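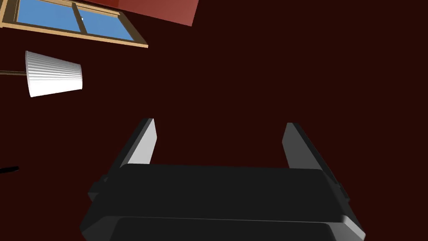

The Borkowska method is a pay-by-the-unit approach to homeschooling, sold to families in Endurville and later by mail. Parents buy short paper units one at a time instead of a full-year curriculum. Its backers call it the cheapest way to teach a child at home. The evidence for that is thin.

Cost claims

The publisher, Bumport, puts a year of units at $698 per child. That figure leaves out math, which is sold separately under the name Nello, and it assumes 2 children will share one set of answer books.
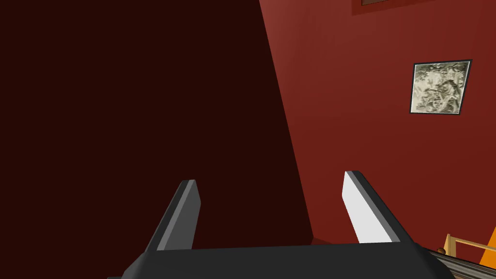

Printing is also left to the family. A full year comes to more than 300 pages, and the sales material says nothing on ink or paper -- or on the hours a parent gives up to grade it all.
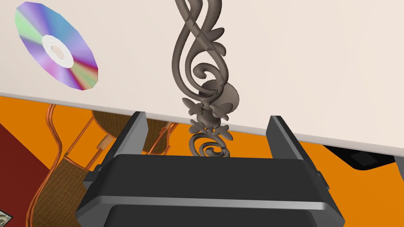 Rommel Ocampo wrote in a parents' newsletter that his family spent less than it had on school clothes and bus fare, and that critics "price the ink and forget the sneakers." He gave no totals.

Test results

Bumport cites five families whose children scored above grade level. It does not say how they were picked. 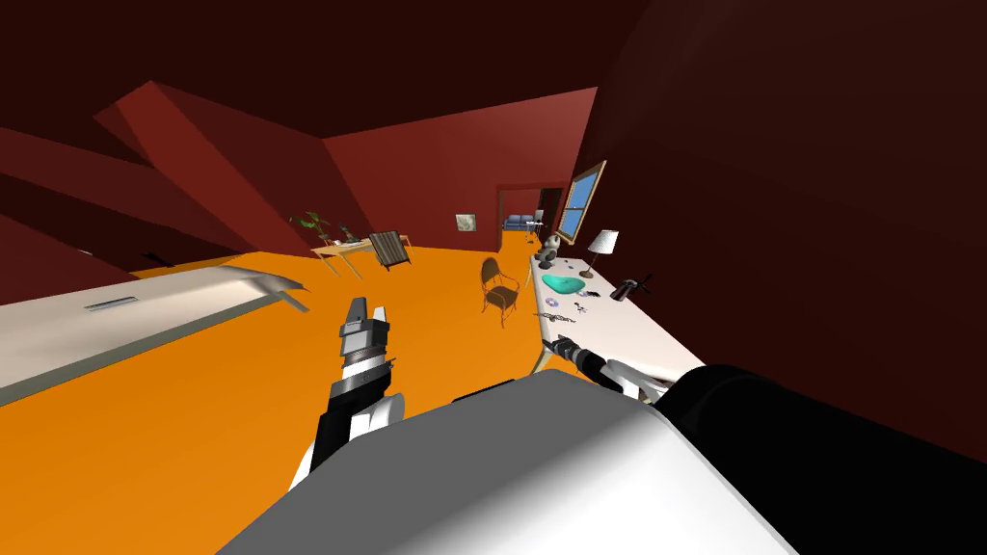 Later versions

A revised set edited by Sivaprasad Devadiga added science units. The advertised price stayed the same, with science listed as optional.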